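4.2 Working with the Drotex hand-held gripper

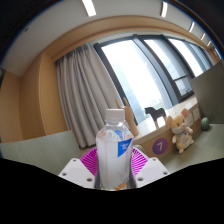 Figure 3. A capped water bottle between the fingers of the hand-held gripper, seen from the gripper's camera.

We came to the Drotex kit with fairly modest hopes, having spent much of the previous August coaxing an older tool from Xu into picking up anything with a smooth side, and we were pleased to find that it took very little getting used to. Our two operators, Aino Koskela and Zhenhua Qin, recorded 113 grasps between them on the first afternoon, most of them with everyday things such as the clear plastic bottle in Figure 3. The flat white fingers close on it from either side, and the camera keeps both of them in view along with a generous part of the room – a wide view that we came to like very much when sorting the recordings later on.

Bottles were, all the same, the hardest items in our set. Of 100 bottle grasps, 28 had to be repeated, usually when the operator squeezed too low on the body. The manual says little on this point, and we would gladly see a page or two added. Changing the fingers needs only a small screwdriver and some patience – Zhenhua would say rather more patience than screwdriver.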